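Zoka bench arm with the Clilach two-finger gripper: a review after 16 weeks

Posted 23/08/2019

We run a prep kitchen at Brekthorpe that sends out cold trays and bar garnish to function rooms. The arm came in to take over the repeat jobs: slicing citrus, putting tools back, wiping down between batches. I manage the shift, so this is written from that side and leaves the programming to people who know it.

Setting up

The arm was bolted in by the supplier, Skyrme, and moving by the afternoon. Teaching it took longer. Each item needs its own patch of table, so the top is marked out in blue tape and everyone has to respect the lines. Put a cloth down a hand's width over and the next run stops.

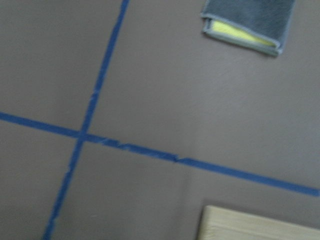
Tape is cheap and easy to shift when the layout changes, but it lifts where people lean on it and we are forever laying a new bit over an old one. A printed mat would be better at this price. Budget for a few rolls and give one person the job of checking it at the start of the day.

In use

Lemons and limes are what we bought it for. Slices are even enough for drinks and a bit thick for the fish trays. It is slow. A decent kitchen hand does 100 slices while the arm is still on its first 23, though the arm doesn't mind doing it at six in the morning. The gripper holds a light plastic knife well and struggles with anything heavy in the handle.

Wine glasses we still do by hand. We lost five in the first fortnight and I stopped it there.

The pendant is clear to read and the stop button is where your hand expects it – new starters learn that before anything else.

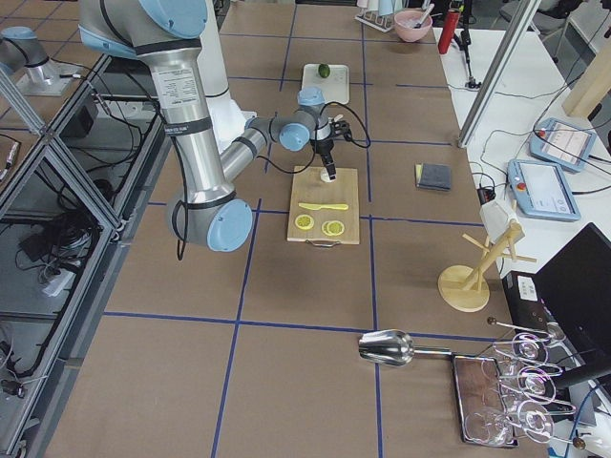

What changed for the staff

No jobs went. The early start did, for two people, and both were glad of it. What they do now is load the table, watch the first run and sort out the stops, and that is duller than I was told it would be. One has asked to go back on trays full time. The other has taken to the teaching side and is due on a course in November. I would ask for a pay grade to match before agreeing to the same again.

Noise is low. The cables on the floor are a nuisance for whoever sweeps up.

Verdict

Worth having for dull, steady prep if you have the table space to give up for good. Too slow for a busy service. Three stars out of five, and a fourth if Zoka sorts out the speed.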